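**Prorkudari announce first album with new singer**

9 August 2020

The future of Prorkudari looked uncertain after their singer left in May, but the band has now confirmed that a first full album is finished. It is called Drelel and it will come out on the small label Marti, which signed the group last winter. The record has 11 songs and runs for 60 minutes. 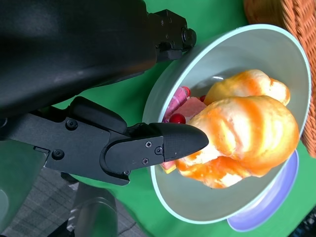
One fan, writing under the band's announcement, said that the new voice is deeper and that the old songs will need a different key. The band replied only that they are already rehearsing them.

Marti will press 2978 copies on vinyl. The first 100 are signed and can be ordered only from the label, one per customer. The digital version will be available on the same day as the vinyl.

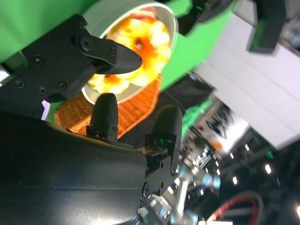
## Concert in Jekiritz

The group will present the album in Jekiritz, the town where they recorded it. The hall has 194 seats, and all of them will be sold in advance. The support act is not chosen yet.
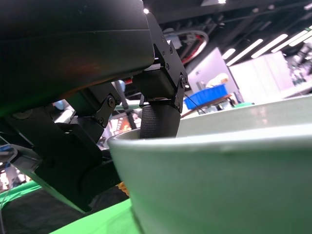 *Gripper and pale green bowl.*

According to the label, the concert will begin with the complete album, played in the order of the record. After a break the band will return with older songs, including two which they have not played on stage for several years.
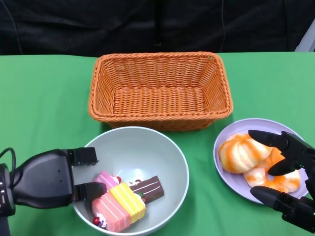
The first single from Drelel is already on the label's page. It is a slow song with organ and brushed drums, and the guitar enters only in the last minute. The title is not printed on the sleeve, so fans have given the song names of their own, and one of these, "Cake on a Green Cloth", would suit the toy slices in the grey bowl quite well. The official title will be published together with the full track list.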